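Equipment Planning for the Coming Year
29 April 2024

The budget request for the washroom cleaning robot has now been revised, and I am recording the reasoning while it is fresh. Our first draft, prepared in January, covered the purchase price alone. It made no allowance for spare brushes, training or the service contract, and it was returned to us on those grounds.

Two suppliers remain under consideration. Altix offers a lease with service included. Duvness sells the machine outright, with a charge for each visit after the first year. The Brurkwood building has 11 washrooms, and a trial in 4 of them would be enough to compare the two offers before any larger sum is committed.

Both machines are built for open floor. Corners, wall joints and the narrow space beside a step will still be cleaned by hand – the request therefore keeps the full allowance for manual supplies and staff hours.
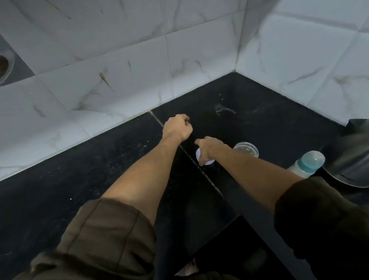
Judit Kovács wrote to ask whether the lease could be ended early if the trial disappoints, and whether the training hours should come out of the same budget line. The Altix draft allows an exit after 13 weeks. Training will be listed separately, and I have asked both firms to price it that way in their final quotations.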